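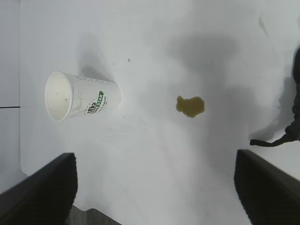

Forum Téléopération et apprentissage – Section Méthodes
Sujet : Reprise d'un gobelet couché, consignes aux opérateurs

Alžběta Michalík
Publié le 16 septembre 2018
Mesdames, Messieurs, le laboratoire de Betulstead prépare un protocole de démonstration à distance portant sur la saisie d'un gobelet en papier couché sur une table blanche. Convient-il d'imposer à l'opérateur un sens d'approche unique, ou de lui laisser le choix ? Nous prévoyons 3000 démonstrations, effectuées par trois opérateurs.

T_Pietrzak
Le sens d'approche doit être imposé. À Asstead, la consigne écrite prescrit une saisie par le corps du gobelet, doigts ouverts au maximum jusqu'à l'alignement. Les trajectoires libres ont été écartées du corpus après relecture.

Geeta Katiyar
Je ne partage pas cette position. Un corpus aussi uniforme ne couvre pas le cas où l'ouverture est tournée vers la gauche et la base vers la droite, si la consigne suppose l'inverse. Il me paraît préférable de faire varier l'orientation et de laisser l'opérateur décider.

T_Pietrzak
L'orientation peut varier sans que la méthode de saisie varie. Ce sont deux paramètres distincts.

Geeta Katiyar
J'en prends acte. Je maintiens ma réserve sur le second.

V. Vaněk
Le guidage manuel du bras a-t-il été envisagé ? Avec un objet léger, l'opérateur à distance tend à fermer la pince trop tôt et à écraser le papier.

Alžběta Michalík
Il a été envisagé, puis réservé à la formation. Le protocole sera soumis avec deux orientations et une seule consigne de saisie. Les observations demeurent recevables jusqu'en janvier.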